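From: Kirsty Tuhiwai
To: vallusham-dance
Date: Dec 18, 2021
Subject: Re: [vallusham-dance] January showing, who pays for what

Bradley Heywood wrote:
> Can someone confirm whether the Ramelberg money covers the second
> week of studio time or only the first? My copy of the letter says
> "a residency period," which could be a weekend or the rest of my life.
> Also, are we still sharing the evening with the Ivance people, and
> if so, who goes on second? I would rather not follow forty minutes
> of people breathing at each other again.

Bradley,

I called Ramelberg and got a person, which I'm counting as the main artistic achievement of my year. The grant is 2,000 and it covers both weeks, provided we hand in one budget and not the two we've been waving at each other since summer. Yours had a line for "atmosphere." I have moved it to heating.

The Fairclough studio is ours from 10 every morning. The floor in there has been sanded since last time, so you may go back to rolling on it. The piano stays where it is. I asked if it could be moved and was told that it could, by a firm, for a fee that would eat the whole grant and then start on us.

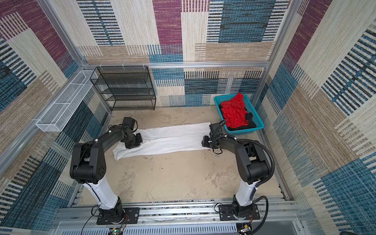

As for the shared evening, yes, Ivance are still in, and they have asked to go first. I said yes before they finished the sentence. They have promised to keep it under half an hour. There is some breathing, but I'm told it's structural.

The room seats 80 if we leave out the back risers, and the fire officer would like us to leave out the back risers. Last time we had over half of those filled, and a good share of them weren't related to us. Please don't put "sold out" on the flyer this time until something has been sold.

Two things I still need from you:

Your program note, in a length a person can read while finding their seat. The last one had footnotes.

A decision on the duet. If it's in, I have to pay a second dancer for both weeks, and she would quite like to know before the holidays. If it's out, please tell her yourself. I did it for the trio and I'm still getting looks at the bus stop.

I'm sending the budget to Ramelberg as soon as I have the duet answer. The form has to be signed by both of us, in ink, on paper, and then scanned, so find a pen.

Kirsty

P.S. Whoever has the key to the Fairclough side door, they want it back. They have asked me twice and were nicer the first time.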